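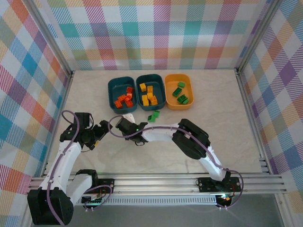 Orange, yellow and green bricks in the sorting trays, with two green ones still on the floor

Progress report, brick sorting and sets, to May 25, 2024
For: Radoslava Kopecký, Ondrejka fund

Hello Radoslava,

I'll start with the trays as they're what you asked me about last time. We've settled on one colour to a tray, and I'm so glad we did! Matúš Danko wanted to sort by size first (he had a whole drawing of it) but we tried both ways and colour won easily. You can tell at a glance when something has landed in the wrong tray, and the green tray being a different colour from the other two helps more than I expected. The trays have rounded corners, so small bricks don't get stuck, though a piled-up heap does hide the odd short one underneath.

Money next. Of the 2,379 you gave us, 800 went on bricks and 500 on trays, tubs and the plaid fabric for the walls. I know you raised an eyebrow at the fabric, but I love it, and it has cheered the place up no end. The rest is still in the account and most of it is meant for the Wosimitz sets. Receipts are in the blue folder, apart from one from Praveo which I've asked them to send again.
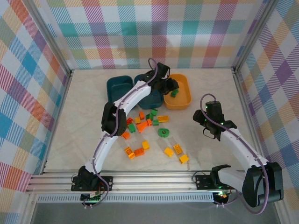 Wosimitz would like 22 sets, each with its own mix of colours, and I've told them July. I think we can manage that if the second lot of bricks comes from Mokeck on time. The last delivery was a week late and had far too much yellow in it, so I've written out the order by colour this time and Matúš has checked it over.

Two things haven't gone so well. We still haven't got proper lids, and stacking the trays without them is asking for trouble. And I haven't started the instruction cards at all, sorry, they keep slipping down my list. Matúš has offered to do the drawings if I do the words, so I'll send you a first card before the next report.

Could you let me know if the leftover money can go on lids? They weren't in the original budget and I'd sooner ask than guess.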